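Posted in: Home & Kitchen > Coffee and Tea > Storage and Care

Coffee beans kept in an open glass cup

Our office pantry at Zelness keeps whole beans in a clear double-walled glass cup on a white table, next to the mugs. Staff have asked whether this is acceptable or whether the beans must be moved to a closed container. Please advise. We go through a 900 gram bag in 9 working days.

Zuvden

An open cup is suitable for display and for one day's use. Beans left uncovered lose aroma, and glass admits light. Please keep the main supply in its original bag, folded tightly and clipped, inside a cupboard. Fill the cup each morning with what will be ground that day. A cup of 200 ml is ample for a small office.

Unnithan

We use a jar. No complaints.

Misside

I concur with the first reply and would add a few points on the table itself. Mugs and beans should stand well apart, so that a spilled drink does not reach the beans. 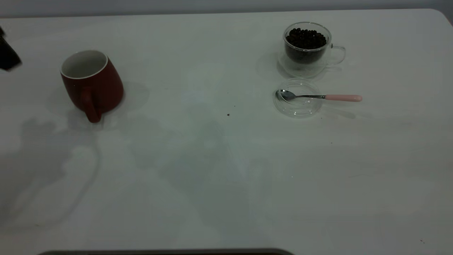 A teaspoon should be reserved for the beans and should rest on a saucer of its own. It should not be used for stirring. Wash the glass cup in warm water before refilling and dry it fully, as beans take up moisture readily. Oil from dark roasts leaves a film on glass after several days; a soak of 5 minutes with a little dish soap removes it.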